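Jedex Solar Balloon Kit, reviewed

Posted 16th May

The Jedex is a seven-foot black plastic envelope with a line, a reel and a small payload box. Sun warms the air inside and it lifts. No helium, no burner. I bought mine from Brostelon in December and had to wait for a clear, still morning to try it.
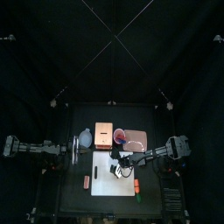 Filling took longer than the leaflet says. You walk the open end into the breeze, tie it off and wait. At Lallthorpe it rose to the end of the 300-foot line and stayed up until some cloud came over. The payload box weighs more than it should, so I left mine off after the first flight and taped a Rallis temperature logger straight to the collar — much better.

The seams are my main complaint. One opened near the crown on the second outing. Packing tape fixed it, but tape adds weight, and there isn't much lift to spare.

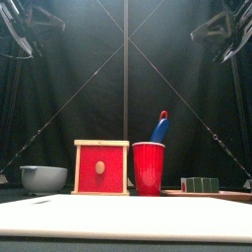
The reel is good. It has a real brake and the line doesn't bunch up. Spare envelopes are sold separately, and the instructions cover tethered flight only. If you want to go past 1,000 feet, look at something else and read the rules first.

Worth buying if you have an open field and patience. Get the spare envelope with it.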